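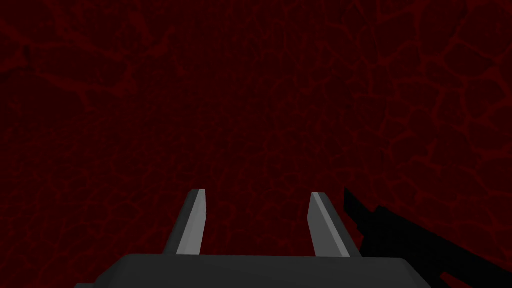
Fig. 1. Simulation view: the gripper open, with nothing between the two fingers.

Print this page | E-mail this page

Counting Punches: How Well Do Ringside Scorers Agree?
Term project report, Mattes Stüber

I've been going to amateur boxing nights since I was a kid, and every single time somebody behind me yells that the judges are blind. So when we had to pick a project on human judgment, I knew what mine was going to be (my partner, Theerawat Sitthichai, wanted to do figure skating, and I owe him a lunch for giving in).

The question was simple. If you sit different people down in front of the same rounds and ask them to count clean punches, how close do they get to each other?

What we did

The Vurcombe gym let us use its archive of club bouts, and we cut 13 of them into separate rounds with the sound off. We had 4 scorers. Two had worked amateur shows before, and the other two were boxing fans from our dorm who had never scored anything. Each one clicked a button for red or blue whenever they saw a clean punch land. Scorers watched alone, at normal speed, no rewinding! Elfriede Kröger, who coaches at the gym, helped us write the one-page definition of "clean" and made us rewrite it twice.

We ended up with 3,696 clicks. I had promised 3,000 in the proposal, so I was pretty happy.

What we found

The scorers mostly agreed on who won a round, even when their totals were way apart. One of our dorm fans clicked on practically everything, including punches that hit gloves, but he did it for both corners, so his winners came out the same as everyone else's. The trouble was in close rounds, and especially in clinches – body shots on the inside got missed by whoever was looking at the heads. Our experienced scorers split on those too, which surprised me.

Jabs were worse than I expected. A fighter who threw a lot of light jabs going backward got credit from the beginners and hardly any from the other two. Elfriede wasn't impressed by either side.

Problems

We only had one camera angle per bout, and in a few rounds the referee's back is all you get for seconds at a time. We kept those in. I also should have mixed up the order of the rounds, because people were tired by the end and their clicking slowed down. Theerawat wants to rerun the last batch in September with the order shuffled, and the gym has already said we can have the footage again.

E-mail this page | Print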